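Part 2: Putting in your new filter cartridge

Okay, you've got the Phromma head bolted up under the sink and the two hoses pushed on. Now for the easy bit! I do mine every February, and it takes me less time than finding the flashlight.

What you need: one Nivico cartridge, an old towel, a bucket.

1. Close the cold water valve under the sink. Righty-tighty, and stop when it stops (I cracked a handle once by being keen).

2. Open the filter tap up top and let it run until it quits.

3. Put the towel and bucket under the housing. Turn the old cartridge to the left and pull straight down. It'll be heavier than you expect!

4. Peel the cap off the new one and wet the rubber ring with a fingertip of water.

CAUTION: No dish soap or cooking oil on that ring. Anjana Sultana wrote to me after trying olive oil, and her ring swelled up like a donut.

5. Push the new cartridge up and turn it right until the arrows meet. Hand tight only, please, no wrench.

6. Open the valve slowly and feel around the ring for drips.
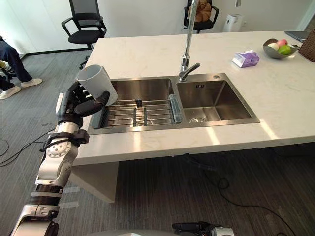
7. Run the filter tap for five minutes. Gray water at first is just carbon dust, so let it go down the drain and don't drink it.

NOTE: My cartridge is rated for 400 gallons. If yours slows to a trickle way before that, go back to Part 1 and look for a kinked hose.

8. Write the month on the cartridge in marker.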